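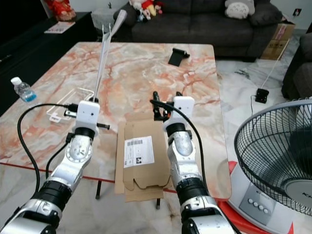 Can a robot clear your coffee table yet? How to set up a fair test at home
By Saskia Pearce
Sat 13 July

I get asked some version of this at every Kinidum meet-up, usually by someone with a sink full of dishes and hope in their eyes. My answer is "bits of it, and more than in February", and I'd love more people to find out for themselves, so I've written up how we run a chore test in an ordinary living room. You need a pair of arms you can already drive safely, a room somebody lives in and a free afternoon.

Before you start

Don't tidy up! I mean it. A bare table under perfect lights will give you lovely results and teach you very little. Leave the water bottle out, leave the phone stand where it is, let the cushions sit how they sit. The only things I move are anything hot, anything sharp and anything with a loose cable that an elbow could catch. Keep the stop button in your own hand the whole time, and keep children and pets in another room.

Step 1. Pick one object and one finish line

"Tidy the table" is far too big. "Lift the flattened box off the table and lay it on the floor by the sofa" is a chore you can score. Write the finish line down before the first try, because it is very tempting to move it afterwards (I have done this, more than once, over a cushion).

Flat cardboard is a brilliant first object. It's light, it won't break if dropped, and it is much harder than it looks. It lies so flush with the tabletop that a fingertip can't easily get under it. Two arms help a great deal here: one pushes the sheet until an edge hangs over the side of the table, the other takes hold of that edge. If your arms keep scrabbling at the middle of the sheet, stop and teach the push on its own first.

Step 2. Run it 30 times

Thirty is dull and thirty is right. With five tries you'll be fooled by luck in one direction or the other. Put the object back slightly differently each time: turned a bit, nearer the edge, other side up. Score each try as done, done with help, or not done. I use a paper sheet from the Mulley notes, which has a column for "what went wrong" that is just wide enough for swearing.
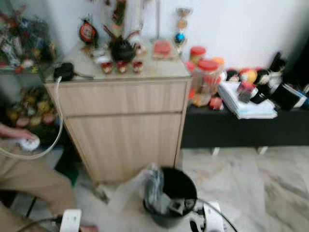

Step 3. Move on to the bin

Once a flat object is going well, try the bin bag, which is my favourite chore of the lot. Everyone thinks of lifting the full bag out. Try that part last. Begin with gathering the rim: the bag is thin, it clings, it's see-through in places, and it folds over in a new shape every time. A camera that is perfectly happy with a mug can lose the edge of a bag completely.

Break it into pieces and score each one:
Find the rim of the bag.
Pinch it without tearing it.
Bring two sides together.
Lift clear without tipping the bin.

Our best run on the pinch was 24 out of 30, and I whooped. The whole chain from start to finish was nowhere near that. Small slips add up, and a chore with four stages gives you four places to come unstuck.

Keep the arms well away from ornaments while you do this. If there are little cups or figures on the nearest cabinet, set a no-go zone in your software that covers the whole top. In Fasa you draw it as a box; in Bahrami you type in the corners, and please check them twice.

Step 4. Watch from the gripper's side
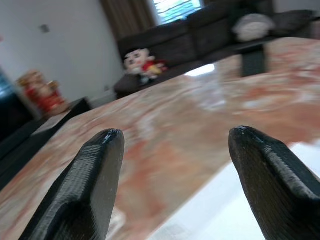

The wrist view is where you learn the most, and plenty of people never play it back. A table with a busy pattern can swallow a pale object whole, and a shiny top throws window light straight at the lens. Fast moves smear everything. If your tries fail in the last few centimetres, slow the approach to half speed before you change anything else, then draw the curtain and run the same set again. Change one thing per set or you won't know what helped.

Check the fingers too. Printed ones with ridges can grip card nicely but may drag on thin plastic. A bit of soft tape on the tips is worth a try.

Step 5. Read your sheet properly

Add up "done" and leave "done with help" out of the total. Across all our afternoons we've logged 748 tries, and the pattern is pretty clear to me. Picking up one solid thing from a known spot: yes, go on, it's a delight. Flat things: getting there. Bags, cloths and anything that changes shape: slow going, with moments of real brilliance.

My mum has a home magazine from 1988 that promised a robot maid by the end of the century, and she brings it out whenever I visit. She still takes her own bin out. But I've watched a pair of arms nudge a sheet of card over an edge and catch it cleanly, and I was grinning all the way home.

If you run a set of your own, send me the score sheet, failures and all. Bin bags especially, please.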